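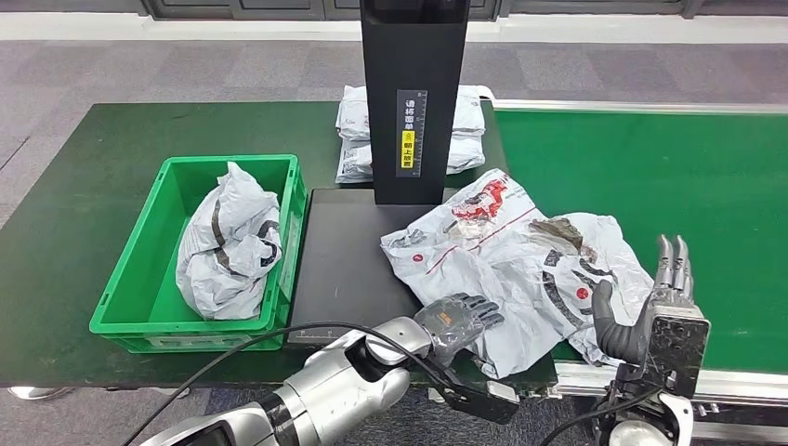

Parcel post

By Sharada Iyengar
February 27, 2019
Print | E-mail
Shares: 228 | Comments: 30

Parcel post is the part of a mail service that carries goods instead of letters, and it has a wonderfully rich history! For centuries, anyone sending a package had to find a carter, a coach driver or a ship's captain willing to take it. National parcel services changed all that - a farmer could suddenly mail butter to the city, and a village tailor could order buttons from far away.

Price has usually depended on weight, size and distance. Many countries drew up zones, so a parcel going to the next town cost less than one crossing a border.

Padded and plastic mailers later took over much of the work once done by brown paper and string. The string had its charms, though, and collectors still prize old wrappers with their stamps, customs forms and beautiful handwritten labels.

See also: Mail order; Postal zone; Waybill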